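Board index > Home and Garage > Storage and Organizing

Topic: Wire basket or tray for jars on a desk that gets used for everything

pastia_road
Posts: 54

I have one table. It is a light wood-look thing with the hole in the top for cords, sold to me as a desk, and in practice it is also the dining table, the mail table and the place where I sort screws. Everything that lives on it lives in jars. Clear ones with white lids, mostly, because I went through a phase.

At the moment the jars stand around loose and I move them one at a time whenever I want to eat. I want to put them in something I can lift off in one go. My choices are a wire basket I already own (dark green, solid bottom) or a proper wooden tray, which I would have to buy and then have opinions about.
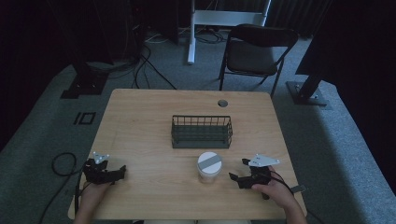 The other thing is the floor. It's gray carpet, and a jar of screws tipped onto gray carpet is a hobby for the rest of your life. So whatever I use has to survive being carried by someone who is also carrying a plate. Basket or tray?

saltberg54
Posts: 1,000

Basket. You own it. Thread over.

Raghda Daher
Posts: 700

Tray. I did the basket thing for two years. Open wire sides are fine for jars and terrible for everything that ends up in there with the jars, and something always does. Pens go through the sides. Receipts go through the sides. I had a tape measure work its way out one end like it was leaving prison.

A tray has a lip. You can see what's in it and you can wipe it.

saltberg54

You can also see what's in a wire basket. That's the wire's whole job.

ronja_b
Posts: 12

New here, hello. Ronja Backlund, I organize craft cupboards for a school so I have handled more jars than is healthy. Basket for carrying, tray for staying put. If the jars get moved once a day or more, you want sides. A tray full of tall round jars is a bowling lane. The first time you tilt it going through a door you'll find out.

Also check that the jars stand flat on the base. If the basket floor has any kind of raised edge they'll lean on each other and the lids knock.

pastia_road

They do stand flat. It's solid on the bottom, only the sides are wire. One jar is fatter than the others and has to go in first or it sulks.

Raghda Daher

Then get rid of the fat jar.

pastia_road

The fat jar has the good screws in it.

uysal_k
Posts: 54

Nobody has asked the real question, why are the screws on the dinner table at all. Put a shelf up. I have everything on one shelf behind the door, labeled, and my table has a table on it.

saltberg54

Every thread. Every single thread, Uysal. A guy asks which spoon to use and you tell him to remodel.

uysal_k

And his kitchen would be better for it.

pastia_road

I rent, and the landlord feels about holes in walls the way I feel about screws in carpet. No shelf.

ronja_b

Fair. Two cheap things, then. Cut a piece of that rubbery drawer liner to fit the bottom of the basket, it stops the sliding and most of the noise. And park the basket well away from the cord hole. Ours at the school has swallowed a glue stick, several beads and a very small plastic horse.

stokham_attic
Posts: 12

Seconding the liner. Thirding? I'd also label the lids and not the sides, if they're going to be packed together. You'll be looking down at them. I labeled all my sides in my best handwriting and now I lift out every jar to read it, which I suppose is exercise.

Raghda Daher

Lids get swapped. Label a lid and by August you have a jar of buttons that says RICE.

stokham_attic

Only if you open two at once.

Raghda Daher

Everyone opens two at once.

pastia_road

I have opened four at once. Okay, going with the basket for now, liner in the bottom, labels on the lids in pencil so I can be wrong cheaply. Will do it Sunday.

saltberg54

Basket. First reply. I'd like that noted.

Raghda Daher

Noted. Come back when the pens start falling out.

pastia_road

Update, did it. The liner is good, thank you Ronja. Carried the whole lot to the bed and back with a plate in the other hand and nothing went over. One pen has gone missing and I'm not ready to talk about it.

uysal_k

They make shelves that just lean on the wall, you know. No holes.

pastia_road

Go on, what depth?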